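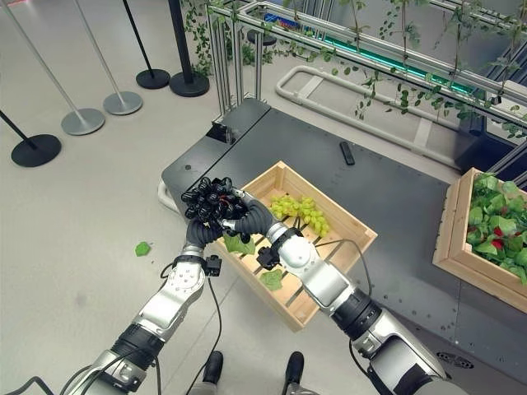

Cell inspection checklist: two-hand soft fruit handling
Site: Tokport, Dular cell
Date: 2023-03-15
Inspector: Arben Bošković

1. Arm cables clear of joints
Pass with comment. Both cables run slack outside the arms. Clip them before the next long session.

2. Wrist cameras tight on mounts
Pass, left and right.

3. Fingers free of splits and residue
Pass. Check between the ribs as well. The last sheet was ticked with juice still in them.

4. Table clear of items not in the trial
Fail. Remote control lying on the table behind the crate. It needs a holder.

5. Floor around table
Fail. Leaf on the floor at the left side. Sweep between runs.

6. Stanchions in position
Pass. I'd still like the line marked on the floor.

7. Method as written matches method as run
Open. The Hoxha summary reports 689 grape lifts without damage out of 200 hours of running. Damage was judged by eye from the wrist cameras, and I don't see how a split skin on the underside of a bunch shows up there. Nor does it say if dropped grapes were counted. Please weigh the bunch before and after.

8. Comparison with one hand
Not done. Until it is, "two hands bruise less" stays out of the report.

9. Re-inspection
July, or sooner if the finger material changes.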